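PRESS RELEASE, for use from December

Prarex opens its swap shelf at the Zuka hall next month. 700 household bits and toys already in, sorted by hand, all free to take. Bring 2 things, take 2 things. Doors at 10am. 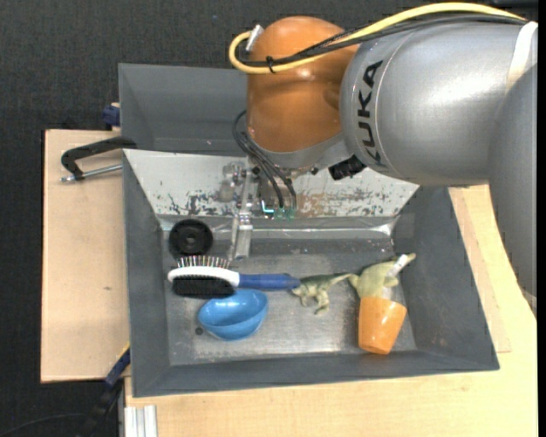

Prarex News, Issue 200, p. 2

Hairbrush with a blue handle, blue bowl, orange cup, a pair of green dinosaurs. Small stuff like this goes quickest, so come early. Bowls and cups espcially wanted, any colour. No glass please, no mains electrics.

"We'd like the lot gone by teatime," says organiser Lucero Henao. Drop-offs at the side door untill 4pm.

Press contact: Lucero Henao, Prarex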